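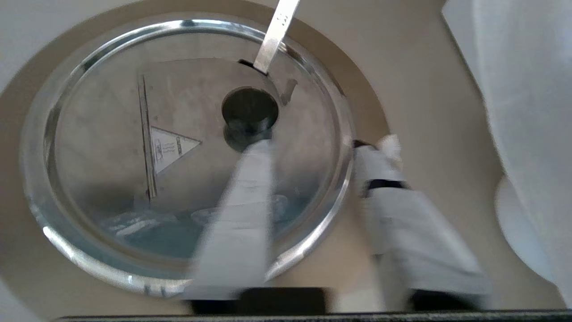 Robot at the Bench: What Changed for the Staff
Student project report, Iason Vrettos and Katalin Bárány
Supervisor: Mizanur Howlader
Submitted 2021-03-27

1. Where we went

Kallier is a small testing laboratory with a large kettle. It bought a robot arm from Grundero last year to take over the dullest part of the bench work, which is putting plastic items into round steel chambers and getting them out again. The staff call the arm Didar. The manual calls it something longer.

2. What we did

We spent 10 shifts sitting on stools that were too low and writing down who did what. We also spoke to the two technicians whose job the arm was supposed to make easier, Aliki Vrettos (my aunt, declared here for fairness) and Manolis Mitsotakis-Vlachou.

3. What the job is like now

The arm handled 1,611 items while we were there. A gripper with two white fingers reaches down into the bowl, and a person stands nearby with a clipboard and an expression. Clear plastic in a shiny steel bowl is hard for a camera to make out, so the person is needed more often than the sales brochure suggested.

Manolis used to load by hand and says his wrists have stopped aching. His neck has started instead, from looking over his shoulder at the arm. Aliki misses the loading. "It was boring, but it was my boring," she told us. She now writes the fault log, and is the only one who can read it.

4. Training

Each technician was given one afternoon. Both said the part about stopping the arm was clear and the part about starting it again was not. A laminated sheet from Christodoulou, the firm that services the arm, has since been taped to the wall. Someone has corrected it in biro.

5. Findings

Some 80 per cent of the lifting has gone. The waiting has gone up, and it doesn't appear on the rota, so on paper both technicians look idle. We think the rota should have a line for it. Management will reply in April.

We would also like the stools looked at.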